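Equipment Review: Iltico Two-Finger Adaptive Gripper with Wrist Camera

Prepared by the Manipulation Equipment Group, Sjöberg Applied Handling Laboratory

Purpose of the review

The laboratory was asked to recommend a replacement for the parallel gripper fitted to its bench arms. Two products were considered in full: the Iltico adaptive gripper, supplied with its own wrist camera, and the Gasitz parallel gripper, which the laboratory already owns and which served as the point of comparison. Both were mounted on the same arm and driven by the same Listness controller. The review took place in February and covered 196 grasp attempts, divided equally between the two grippers.

The laboratory purchased the Iltico unit at the list price. Neither supplier was shown this review before publication.

Installation

The Iltico gripper attaches to a standard wrist flange with four screws. The supplied cable is long enough for a mid-sized arm but leaves little slack at full extension, and buyers with a longer arm should order the extended version at the outset. The Listness controller recognized the gripper after a firmware update. Camera setup took longer. The calibration routine must be run from the supplier's own software, and the results are then copied by hand into the controller settings. The manual explains this step poorly and places it in an appendix.

The Gasitz gripper required no changes to the existing setup. It has no camera of its own, and for this review it was used with the laboratory's older wrist camera on a printed bracket.

Rigid objects

On boxes, blocks, and jars, the two grippers performed at nearly the same level. The Gasitz closes faster and returns to the same position more reliably. For an operator who handles only hard parts of known size, the Iltico offers little that would justify the higher price. Its curved fingers are in fact a disadvantage on thin flat plates, which tend to rotate during the lift.

Soft and flexible packaging

The greatest difference was found with plastic bags, pouches, and wrapped textiles. The Gasitz pads press flat against a loose film and often close on air, or pinch so little material that the item slips out during transfer. The tapered Iltico fingers can be brought in low beside the item and worked under a fold before closing. The controller's force limit was set at 6 newtons for these trials, and no bag was torn by either gripper.

Operators reported that zipper bags were the most demanding items in the set. The seal is stiff and the film below it is not, so the approach must be chosen with care. Grasping a folded edge of film gave better results than grasping the seal itself.

Camera

The wrist camera is small and adds little to the width of the tool. Its field of view includes the working area close to the finger, and operators found this helpful during the final approach. Color is strong enough to make a bright seal easy to locate. Fine detail is less satisfactory. Focus is soft at short range, clear film produces white glare, and the shadow cast over a pale work surface can be large. Detection software that relies on edges should be tested under the lighting of the actual site.
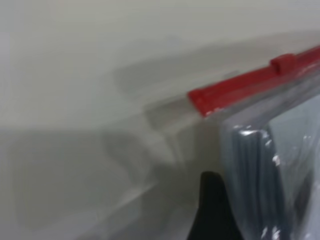
Noise, heat, and upkeep

The Iltico motor is audible but would not disturb conversation at a neighboring bench. The housing became warm after roughly 28 minutes of continuous cycling and remained within the supplier's stated limits. Finger covers can be replaced without removing the gripper from the arm. The Gasitz pads are cheaper, but changing them requires the tool to be taken down.

Recommendation

The Iltico gripper is recommended for benches that handle bags, garments, and other soft goods. The Gasitz gripper should be kept in service where parts are rigid and cycle time is the main concern. The laboratory has ordered 3 additional Iltico units, with extended cables, and will retain its present lighting until the camera has been tested with diffused lamps.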